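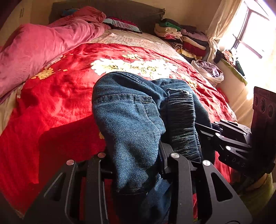
Blue jeans, folded, on the red flowered blanket.

Folding Jeans on the Bed: Your Questions

Last updated 10/04/2018

Ever since I put up my post on folding laundry without a table, my inbox has been full of jeans. I had no idea people had so many feelings about jeans! I've pulled the questions that keep coming back onto one page, so have a look through before you write (and if yours isn't in the list, write anyway, I like the mail).

Why do you fold on the bed?

It's the biggest flat thing I own. My kitchen table is always busy with something else, and the floor is hard on my knees. The bed is a decent height, it's soft, and when it's covered in folded clothes I have to put them away before I can go to sleep. That last part is pretty much my entire system.

Do you make the bed first?

Nope! I push the duvet over to one side in a big heap and spread a blanket across the part I need. The pink one in the photo got exactly that treatment. If you're a make-the-bed-first person, go ahead, it does give you more room.

How do you fold a pair of jeans?

Button and zip them, then lay them flat and smooth the pockets down with your hand. Fold one leg over the other so the back pockets end up on the outside. There's a little point at the crotch that sticks out, so tuck that in to get a straight edge. Then bring the hems up to just under the waistband and fold in half again. For a drawer I fold them 3 times from the hem end so they stand up by themselves.

Mine come out lumpy. What am I doing wrong?

Nearly always it's the pockets. Pull them flat from the inside before you start, and take out the tissues while you're in there (ask me how I know). A squashy mattress doesn't help either, so press down with your forearm after each fold.

Where did you get the red blanket?

I've had 3891 visits to that post and I think half of you wanted the blanket! It came from a little home store called Rakis, which I can't find anymore. Skilska has big flower prints now and then, and a reader told me Anent does too, though I haven't ordered from them myself. Look for one at least 150 cm wide if you want to use it as a folding spot. A 120 cm throw is fine for T-shirts but you'll run out of room with long legs.

Doesn't a busy pattern make it harder to see what you're doing?

With blue denim, no. It shows up great against red. Where I do get into trouble is with my flowery pajamas, which vanish completely. I've folded the blanket up with a pajama top still on it more than once.

Should jeans be hung or folded?

Folded, for me. They're heavy and my hangers are cheap. If you have the closet space and good clip hangers then hang them, they won't mind one bit.

How often do you wash the blanket?

Every couple of weeks, on cool, with the sheets. I use the Ban liquid because it was on the shelf at the corner store and I've never gotten around to trying another one.

Can kids help with this?

Sure, start them on socks and washcloths. Jeans are awkward for short arms, but two kids can take a leg each and meet in the middle, and they think it's hilarious.

Will you do one on fitted sheets?

I'm working on it! I've got half a draft from April and a very crumpled sheet. Give me a little longer.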